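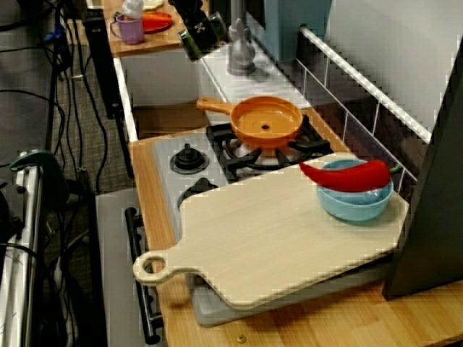
Figure 2. Hob and worktop of a toy kitchen, with the orange pan on the rear burner and the cutting board lying across the front.

4.2 Where the cooking gets done: the hob as a shared surface

We had expected the hob to be the simplest part of the toy kitchen to write about. It has burners, pans go on burners, and the rest of the play happens elsewhere. It became our favourite part of the whole study, and this section is longer than we planned as a result!

In a real kitchen, preparing and heating are usually kept apart. You chop on the worktop and carry the food across to the heat. A play kitchen has very little worktop, often no more than a strip of wood around the hob and the sink, so children (and the adults who play with them) do what anyone in a tiny flat does and chop on top of the cooker. Figure 2 shows the arrangement we came to call the "bridge": a large wooden board laid diagonally over much of the front of the hob, with its handle reaching out past the edge of the worktop. One burner ring is partly covered. The pan has the rear burner, and a light blue bowl sits on the board itself, with a red chilli pepper laid over its rim.

We recorded the state of the hob at the end of 82 play sessions, spread over the two playrooms that took part, Derum and Edet. A bridge was present in 39 of them. That surprised us a good deal. The board has its own place in both rooms, and the low table nearby would have done perfectly well for chopping. Players still brought the board to the hob, and once it was there it tended to stay.

We think the pull of the hob comes from closeness. Pretend cooking moves at a tremendous pace. A pepper is chosen, chopped, tipped into the pan, stirred, tasted and declared too spicy in less time than it takes to read this paragraph, and a journey to the table in the middle of all that would break the story. With the board across the burners, the bowl, the pepper and the pan are all within one short reach. Several of the older children moved the pan to the rear burner before they fetched the board, a lovely bit of planning which we had not seen described in earlier work on play kitchens.

4.2.1 Pans, bowls and the thing on the rim

Each object on the hob was coded as "on heat", "on board" or "on wood" (the last meaning the worktop itself). Anything resting on two supports at once was given to the lower one. This rule worked well for pans and badly for vegetables. The pepper in Figure 2 is a good case. It is draped over the rim of the bowl with its curved tip towards the pan, and under our rule it counts as "on board", by way of the bowl. A player might well say it was in the bowl, or nearly in the pan, or waiting its turn. We kept the rule for the sake of agreement between coders but added a free note for what we called rim objects, and we would warmly recommend that anyone repeating the study does the same. The notes are full of good things that the codes miss.

Small pans behaved differently from large ones. The small frying pan has a long handle for its size, and the direction of the handle was noted for every session in which the pan was on a burner. We had a hunch that handles would point to the front, towards the player's hand. In 30 sessions the handle pointed away from the player or off to one side. Some of this must be down to the bridge, which takes up the space where a forward handle would otherwise go. Some of it may be learnt at home, where many children are told to keep pan handles turned in from the front of the cooker. Our data cannot separate the two, and we would dearly like to see somebody try.

4.2.2 Burners as places

Even when a burner was covered, it did not stop being a burner in the story. In the Derum room especially, players would lift a corner of the board to "turn it down" or complain that the board was getting hot. The black grate with its arms and the silver ring beneath it seem to be doing real work for the player here. They mark a spot as hot, and the spot keeps that meaning under a slab of wood.

This has a practical side for those who fit out playrooms. The Skilitz checklist, which both rooms use for setting up, treats the hob as clear or cluttered, and a covered burner is marked as clutter to be tidied before the next group. We would like to see a third option. A board across the hob is a worktop that somebody has built, and the next group often picks up the game from exactly that point. When the Edet room left the bridge in place between a morning and an afternoon session one Sunday, the afternoon players were chopping almost as soon as they came in.

4.2.3 Size of the board

The boards came from the Platedier set used in both rooms. The larger one was far more popular for bridging than the smaller, which tends to tip when a bowl is put down near its end. A large board will take a bowl towards one end and still leave room to chop in the middle. Its drawback is that the handle sticks out beyond the worktop, at just the height of a passing elbow, and our notes mention several upset dinners. Players rebuilt the bridge each time, usually with the handle in the same place as before.

Section 4.3 turns to the sink, where the tap was used far more often for filling pans than for washing anything up.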